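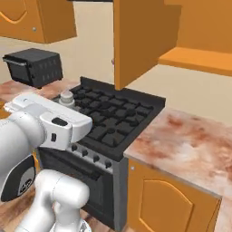
Black gas range in an orange and marble kitchen, white robotic arm over the front corner.

How to keep hitting stats for your club volleyball team
By Lorna Chisholm, January 2024

I love keeping the stat sheet. It's the best seat in the gym, you learn the game twice as fast, and the players really do come over between sets to ask how they're going! If your club has never kept hitting numbers, you can start this weekend with a clipboard and a pencil.

What you'll need

A clipboard, two pencils and a printed grid. Put jersey numbers down the left side and three wide columns across the top: K for kills, E for errors, A for all other attempts. Leave the boxes big. You'll be writing without looking down, and small boxes fill up with scribble by the second set.

Get the lineup from the coach before warm-up and write the numbers in rotation order, starting with whoever serves first. It's so much quicker to find a row when it matches what's on the court.

Marking each swing

Every time one of your players attacks the ball, one stroke goes in one box.

Kill: the attack lands in, or the other team touches it and can't keep it up. Tips and roll shots count exactly the same as a big swing (my setters adore this rule).

Error: the attack goes out untouched, goes into the net and isn't recovered, or is blocked straight back down for a point. A net touch or a back-row foot fault on the attack goes here too.

Other: the ball stays in play. The defence digs it, or it comes back off the block and your side covers.

A free ball sent over with a forearm pass isn't an attack, so leave it off the sheet. Same with a desperate shove over the net on third contact when there was no intent to score. You'll have to make some calls here - pick a line and hold it all season, otherwise your March numbers won't compare with your early ones.

Working out the percentage

Add the three boxes to get total attempts. Then take kills, subtract errors, and divide by that total.

Last season our outside, Jocelyn Dagdag, finished with 77 kills and 36 errors on 171 attempts. 77 minus 36 is 41, and 41 divided by 171 is .240 to three decimals. We were thrilled with that!

The number can go negative, and in a single set it often does. Two kills and three errors on eight swings is -.125. Don't read it out at the timeout.

Keeping up with long rallies

Say the number out loud as the player swings, then mark it when the ball is dead. If a rally has four or five attacks, jot the jersey numbers in the margin and sort them out during the next serve. When you miss one, let it go and get your eyes back on the court.

A partner helps heaps. Nestor Dizon calls for me at tournaments and I only write, and we swap at the end of each match.

After the match

Total the sheet before you leave the gym, while you can still read your own marks. Check your kills against the score: they can never be higher than the points your team won. Then copy the totals into a season page, one line per player per match, and keep the paper sheets in a folder in case somebody wants to go back over a set.

Once hitting feels easy, add a column for blocks, solo and assisted.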